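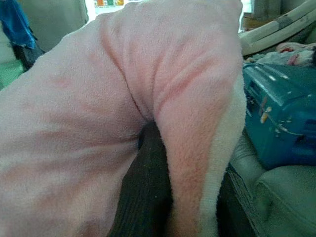
*6 min read*

## Pile fabrics in the play room: folding, washing, storage

Several of you wrote in after the March issue about blankets that go into the wash soft and come out matted. The notes that follow cover fleece and dotted minky, the two fabrics that make up most of what we handle in the Brondadport rooms. They deal with folding and storage first. A good deal of what gets blamed on washing starts with the way a piece was put away.

### Two fabrics, two behaviours

Fleece and minky are both usually knitted polyester, and both have a raised surface. They part company after that. Fleece has fibres brushed up from the base in no strict direction, so it takes a soft fold and gives most of it back when shaken. Left bunched, it forms ridges. You will see them as darker lines in a pale colour, where the fibres lie flat and reflect less light. Most of these lift with a hand passed across them. The ones that stay are usually at a point where something hard has been pushed up underneath.

Minky has a shorter, denser pile with a definite lie. Stroke it one way and it is smooth, stroke it the other and it drags. The dotted version adds raised bumps in rows, and the bumps hold their shape well under light weight and poorly under heat. A flattened bump from stacking recovers in a day or so. A flattened bump from a hot tumble dryer does not recover.

The turned edge is the weak point on both. Where a blanket has a paler backing that rolls over to the front, the two layers shrink at different rates and the border starts to curl. Satin-type trim does the same, more visibly. Check the corners first. A curl that starts at a corner tends to travel along the side with each wash.

### Folding

The method we use is the one Griet Hoekstra set out for the Fraser room, with small changes. It assumes a rectangular piece that one adult can span.

1. Pick the piece up by the middle of its two short ends and hold it out level at waist height. Let the long edges hang.
2. Raise one end slightly and then the other. A trapped crease shows itself as a line that does not move when the rest of the cloth does.
3. Give one shake, downwards. More than one makes a furry fabric cling to itself.
4. Bring the ends together, pile inwards, and transfer both to one hand.
5. Run the free hand down to the fold and lay the piece on a flat seat or shelf. Fold again from the side.
6. Stop at four layers.

Step 1 is where most people depart from the method. Picking up by the corners is faster and stretches the border. Picking up by the middle of the ends lets the centre sag a little, and the sag is harmless.

Pile inwards matters more for fleece than for minky. Fleece folded with the pile outwards collects whatever is on the shelf, and on a hard floor it will collect that too, very efficiently. If a piece must go down on tiles for a moment, put it down folded. 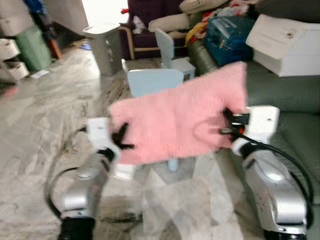
*Pink cloth held out level, with the pale blue chairs and the slatted basket behind.*

### Where things go while you sort

Small furniture makes a reasonable sorting surface, with limits. A child-sized chair seat will carry one folded blanket. A low stool will carry a cushion with a pillow on top of it, provided the larger piece goes underneath and neither overhangs the legs. Two soft pieces with the same sort of pile grip one another and stay put. A smooth cotton cover on top of minky slides off, generally when you have turned away to fetch something else.

The couch is less useful than it looks. The cushions have a rounded front edge and anything laid near it works its way forward. Hard items also end up there: plastic cases, boxes, the lid of whatever was last opened. Fleece draped against a case with moulded ridges will take a print of those ridges if it is left overnight under other things. Move hard items to one end before any cloth goes down, and check under the cloth as well. Mélanie McIntyre reports that more small objects are found inside a bunched blanket than in the toy drawers, and our own experience agrees.

A laundry basket with a flat lid is preferable to an open one in a room that is also used for play. Slatted sides let air through, so a slightly damp item will not sour as quickly as it would in a closed tub. It should still not be left there past the end of the day. Keep the basket by a wall and clear of the doorway, and do not use the lid as a shelf. Everything on it has to be moved each time the basket is needed, and in practice the basket then stops being needed.

Stacked plastic drawers are suitable for covers, trims and cloths under 58 cm on the longer side. They are not suitable for pillows. A pillow pushed into a drawer comes out with a permanent set across the filling, and the front of the drawer bows.

### Washing

Wash fleece and minky together if the colours allow it, and keep both away from towelling. Towelling sheds, and dotted minky picks up the loose fibres between the bumps, where a roller will not reach them.

- Temperature: 40 degrees at most. Go lower if the label says so.
- Spin: low. The filling in a small pillow shifts at high speed and gathers at one end.
- Detergent: liquid, at half the usual measure. Powder lodges in the pile.
- Softener: none. It coats the fibres and they clump.

Ghislain Perron ran the Fastero liquid through the Brondadport machine for a term and has gone back to the plain one. His complaint was residue on the darker pieces, none on the pale ones. We have no view on it beyond that.

Dry flat or over a rail with the pile outwards. A pillow should be turned once, halfway through, and patted along both short ends to bring the filling back into the corners. Puffed corners with a slight crease are normal. A corner with no resistance at all means the filling has separated, and the seam will need opening.

### Stacking on the seat

For the end of the day, one stack per seat is enough. The order is cushion, then pillow, square to the front. Line up the long sides and let any difference in size fall at the back. Trim should sit along one side where it can be checked without lifting anything.
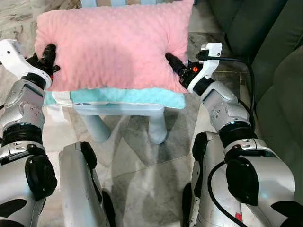
Press the top piece down once from both short ends towards the middle, release, and leave it. Pressing from above drives the air out unevenly and the pile is flattened across the centre. With two pieces the total should not need securing. If a third is wanted, start another stack - the small stools are stable under a central load and much less so under a tall one.

Dotted pieces may be stacked on dotted pieces. The bumps interlock slightly and this does no damage over a night or a weekend. Over a holiday, separate them, and store them on edge if there is room. The Kulto shelf inserts do this adequately at their widest setting.

### Weights, for those ordering replacements

Eifion Probert has asked for figures in place of the word "thick". Our standard fleece is 200 grams per square metre and our dotted minky, with backing, is 335. Anything much lighter than the first creases badly at the turned edge. Anything heavier than the second takes too long to dry on an indoor rail.

Samples of both weights are in the office in the grey folder. Please return them after use and do not cut them. Questions on filling, as opposed to covers, should go to Griet, who is preparing a separate note on re-stuffing for the next issue.

*Kirsten Landry*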